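Aug 1, 2025

**1/** Every summer I promise to write a thread on whether a machine can do my chores yet. Short version for people with laundry waiting: no. Long version follows, also for people with laundry waiting.

**2/** I spent most of July reading launch pages and watching demo reels instead of folding anything. My household is no further along. I now own four browser folders and one very tall chair pile.

**3/** Start with Skendadura, who will sell you a countertop arm that loads a dishwasher. It loads *their* dishwasher. Their plates, too, all one size. I have a gravy boat and a colander with a handle that sticks out, and I would like to see them meet.

**4/** Then there's Bremine, whose folding cabinet does towels. I timed the reel: 310 seconds for one bath towel, including a long pause where it seems to reconsider its career. I can do a towel badly in three.

**5/** To be fair to Bremine, it was a nice fold. Hotel corners. My towels have never looked like that and I don't believe they want to.

**6/** What none of the reels show is socks. Plates are rigid. Towels are flat rectangles, more or less, and they stay that way if you're polite. A sock is a tube with opinions. It has an inside and an outside and it changes which one is which in the dryer.

**7/** So this is the level of problem I care about. Mesh, soft, holes all over, on a bed with everything else that ends up on a bed:
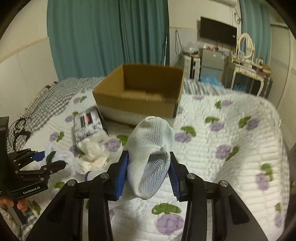 *One sock-ish item, two blue rubber pads, and a human hand still on the payroll.*

**8/** Look at the quilt before you look at the hardware. Open box, crumpled white stuff, a purple elastic band. That's a normal bed on a normal day and it's harder than any factory floor. A conveyor belt brings you the same part all shift. A bed brings you whatever.

**9/** The elastic band bothers me most. Is it trash? Is it a hair tie somebody will be furious about tomorrow? I wouldn't know and I have lived with hair ties for years. Now write that down as a rule for a machine.

**10/** Same goes for the box. Boxes on beds are either about to be filled or about to be recycled, and in my house they can hold both statuses until Thanksgiving.

**11/** A person does all this sorting while thinking about lunch. You pick up the sock, you already know which end is the toe, you've got your thumb in the opening. No planning. I tried doing it slowly last week, paying attention to each finger, and dropped the sock.

**12/** Shop floors are a bit further ahead, I'll give them that. Daneshvar has an arm that puts bolts in bins and by all accounts puts them in the right bins. A friend works a bench near one. The complaint is that it can't sweep up, and it also can't be asked to.

**13/** Which is the whole chore gap for me. The job with a name gets automated. The stuff between jobs – moving the cup, finding the lid, shoving the cable out of the way – stays with whoever has elbows.

**14/** Travby says its home helper will "tidy a bedroom" by next spring. I wrote and asked what counts as tidy. They sent a brochure. The bedroom in the brochure contains a bed and a lamp. I could tidy that bedroom from here.

**15/** My scores, since people asked. Dishes: maybe, if you buy new dishes. Towels: yes, if you're retired. Bolts: yes. Socks: no. Whatever is on top of the bed: ask me again next July.

**16/** Replies are open. If you have a machine that can match socks out of a warm basket, with at least one that belongs to a child, send video. Uncut please. I've seen what you people do with a jump cut.

**17/** Going to fold now. The chair is leaning.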